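23 July 2025
Arm cell 2, gripper service and re-zero
Entry by W. Van Loon

Carried over from M. Kuipers: gripper reports closed while the fingers are still short of contact. Offset is repeatable, so not a slipping coupling. Same symptom as in April on the Treltaris cell, where it was a loose finger plate.

Powered down, pulled the gripper off the flange. Left finger plate had play at the lower screw. Removed both plates, cleaned old threadlocker out of the holes, refitted with new screws from the Michalík kit. Linkage pins wiped and given one drop of Plumach light oil each. No scoring on the pins. Did not open the actuator housing.

Cycle counter before service: 2,832. Not reset. Please leave it running so the next interval can be read off it.

Cable bundle from wrist to gripper: outer sleeve rubbed where the tie had been pulled too tight. Conductors fine. Moved the tie back toward the wrist and left a longer loop. Wrist joint run to both limits by hand at low speed, no snagging.

Re-zeroed fully closed, then fully open. Stored as gripper profile 4. Profile 3 is the old zero and should not be loaded. I have not deleted it, as Mieke wants to compare the two.

After that, rim approach on the colander with the usual kitchen items on the table. Approach speed low, force limit at the default.
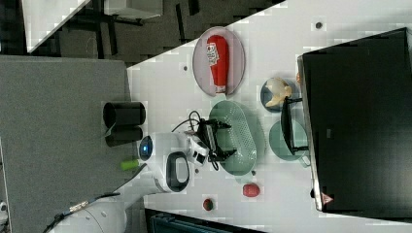
Gripper over left edge of green colander. Ketchup bottle on pink plate, wrist ring lit blue.

Rim grasp repeated from the taught pose. Fingers now meet the rim before the controller reports closed. One attempt stopped on the force limit when I had the pose too low; raised it 2 mm and stored it again. The pose file on the Bollby share is updated, the local copy on the cell PC is not.

Open items:
Replacement sleeve for the gripper cable, to be ordered.
Check torque on both finger plates at the start of the next session.
Base connector: look at the strain relief. I did not touch it today.
MK to confirm profile 4 loads after a cold start.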